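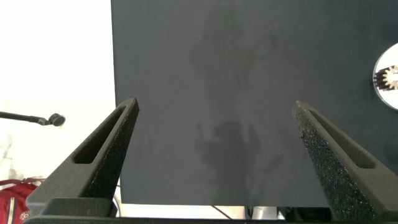
Ticket 1460: Label printer drops off network at Apaza stockroom
Status: Closed
Opened by: Bimla Pathak
Assigned to: Percy Rivadeneyra
Priority: Medium

Bimla Pathak, 8:50 am
The Lirkix label printer in the stockroom stops printing a few times a day. Jobs sit in the queue and then all come out at once when someone turns it off and on. It started after the office move in December. The packing slip printer on the next bench is fine. We have tried a different roll of labels and a different power point.

Percy Rivadeneyra, 9:25 am
Thanks Bimla. When it next happens, please don't restart it straight away. Hold down the feed button until it prints a configuration label, and send me the IP address from that label. Also let me know what colour the network light is.

Bimla Pathak, 11:10 am
It stopped again just before 11. The light was green and blinking. The address on the label ends in 72. The computer says the printer is offline.

Percy Rivadeneyra, 11:40 am
The print server is set up to send to an address ending in 72, so that matches. I could ping it from here, but about half the replies were missing. Could be the cable. Please swap it with the one from the packing slip printer and leave it that way for the afternoon.

Bimla Pathak, 4:15 pm
Swapped the cables at lunch. The label printer dropped out 3 more times. The packing slip printer had no trouble on the old cable.

Percy Rivadeneyra, 4:30 pm
That rules out the cable. I have moved the label printer to port 6 on the stockroom switch and cleared the queue. Leaving this open overnight.

Percy Rivadeneyra, 8:35 am
Still dropping out. The switch log shows no errors on either port, but the hardware address answering for the printer keeps changing between two values. One is the printer. The other is not in our asset list. It looks like two devices are using the same address. Jahangir, can you check the DHCP range for that site?

Jahangir Barua, 9:50 am
Checked. The range was widened when the office moved and it now covers the addresses we used to keep for printers. The label printer has its address typed in by hand, so the server didn't know it was taken and gave it out again. The second device is a barcode scanner dock that was plugged in after the move.

I have cut the range back to where it was and added a reservation for the label printer. The dock needs a restart to pick up a new address.

Bimla Pathak, 10:20 am
Dock restarted. Scanners reconnected without any problem. Printed a test batch of labels and they all came out.

Percy Rivadeneyra, 10:35 am
Ping is clean now with no missing replies. I have changed the printer from a manual address to DHCP so it uses the reservation. The packing slip printer was set up the same way, so I changed that one too. Please keep an eye on both and reply if either goes offline.

Bimla Pathak, 2:05 pm
No dropouts since this morning. Happy for this to be closed.

Percy Rivadeneyra, 2:20 pm
Closing. Cause: duplicate IP address after DHCP range change. Fix: range corrected, reservations added for both printers. Site notes updated with the new port number.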